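2018년 6월 5일 작업 노트

Esstead 수동 와인딩, 문페이즈 모듈 재조립 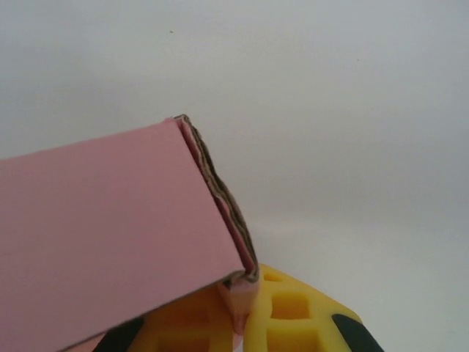

어제 분해 세척까지 끝낸 상태에서 이어서 작업. 접수 내용은 "달 표시가 며칠씩 밀린다"였고, 무브먼트 본체는 큰 문제 없음. 배럴, 2번, 3번 휠 피벗 모두 양호. 4번 휠 아래쪽 피벗에 가는 줄이 있어서 버니싱만 하고 그대로 씀.

문제는 역시 다이얼 쪽. 달 디스크를 잡아 주는 점퍼 스프링이 약하다. 끝부분이 닳아서 톱니 사이에 확실히 앉지 않고, 손가락으로 디스크를 살짝 밀면 중간에서 멈춘다. 이전 수리 때 누가 스프링을 안쪽으로 구부려 놓은 흔적이 있음. 펴서 쓸까 하다가 그만뒀다. 한 번 꺾인 자리라 또 꺾으면 부러질 것 같음.

Vurness에 부품 문의했더니 같은 형번은 단종이고, 치수가 비슷한 것이 있다고 함. 두께가 조금 두꺼워서 끝을 갈아 맞춰야 한다. 5개 주문. 하나는 이번에 쓰고 나머지는 부품장 14번 칸에 넣을 것. 기다리는 동안 폐무브먼트에서 뺀 스프링으로 임시 조립해서 동작만 확인했다.

임시 조립 결과
- 용두로 시간을 앞으로 돌렸을 때 디스크가 한 칸씩 넘어감. 17회 반복, 건너뜀 없음.
- 시간을 뒤로 돌리면 핑거가 톱니 옆면에 걸린다. 이건 원래 구조가 그런 것 같고, 인도할 때 손님께 따로 말씀드려야 함.
- 넘어가는 순간 진폭이 눈에 띄게 떨어짐. 점퍼가 너무 세도 이렇게 되니 새 스프링 갈 때 조금씩 깎으면서 볼 것.

주유는 점퍼 접점에만 아주 조금. 디스크 뒷면에는 기름 대지 말 것. 지난번 Huaranga 건에서 디스크 가장자리로 기름이 번져 도장이 얼룩졌고, 결국 디스크를 통째로 바꿨다. 같은 실수 하지 않게 여기 적어 둔다.

다이얼 상태: 6시 쪽 발 하나가 휘어 있음. 나사 조이면 다이얼이 살짝 들리면서 디스크와 닿는다. 밀림 증상의 절반은 이쪽 탓일 수도 있다. 발은 받침대 위에서 천천히 펴 놓았고, 다이얼 링 밑에 얇은 와셔를 넣을지는 최종 조립 때 결정.

바늘은 블루 스틸. 초침 파이프가 헐거워서 조금 조였다. 분침 끝 간격도 다시 볼 것. 유리가 낮은 모델이라 여유가 거의 없음.

남은 일
- 점퍼 스프링 도착하면 끝 다듬고 교체
- 용두 패킹 교체 (Skinen 것 재고 확인, 없으면 같이 주문)
- 케이스 뒷면 나사 하나 머리가 뭉개짐. 손님께 교체 여부 물어보기
- 조립 후 세 자세로 오차 측정, 그다음 와인더 없이 착용 상태로 하루 더
- 견적서에 스프링 가공비 추가

타이밍기 마이크 접촉이 오늘도 불안정했다. 케이블을 건드리면 파형이 끊김. 다른 시계로 바꿔 걸어도 똑같으니 시계 쪽 문제 아님. 다음에 쓰는 사람은 측정 전에 단자부터 확인 바람.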